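Workshop tips: when the arm keeps dropping the folders

Several of you wrote in after the September page to ask about grippers letting go, so I've put together what we have learnt the hard way at Drimness, where our arm has been putting binders away in a cupboard for longer than I care to admit (and dropping a fair few of them on the carpet).

Start with the pads. Ours had gone shiny, and a shiny pad on smooth plastic is like wet soap. Wipe them with a cloth barely damp with warm water and a drop of washing-up liquid, then let them dry properly before you switch anything back on. We did ours after every 400 lifts, and that cured most of it.

Next, look at where the fingers take hold. A binder held near one edge wants to swing, and once it swings it works its way out of the grip, slowly at first and then all at once – usually just over the shelf, in my experience! Move the grip point towards the middle if your shelf height lets you. 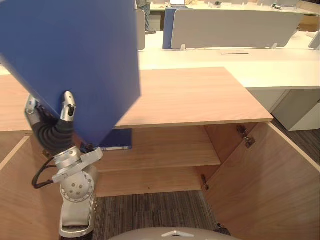 Cupboard doors are the other great nuisance. A door that creeps shut will catch the arm on its way out, and that is how we bent a finger last winter. Open it as far as the hinges allow and give it a nudge to see whether it stays. If it drifts, tighten the hinge screws, and if it still drifts use a rubber wedge underneath. Sze-wing Siu swears by a folded bit of old bicycle tube, and I must say it grips carpet better than anything from the shops.

Do have a good look at the cables as well. Ours rubbed through on the outside of a bend, and for 2 weeks we blamed the software, poor thing. Run the arm slowly through its whole reach and watch for any loop that pulls tight or catches.

Now the serious bit. If something falls, press the stop button before you reach for it, every single time, even when you're certain the arm has finished. I once leant in for a folder while ours was only pausing, and had a bruise on my wrist for 6 days. Keep the stop button on the side you walk up from, and show everyone who shares the room where it is.

Next time: squeaky drawer runners, and what to do with candle ends.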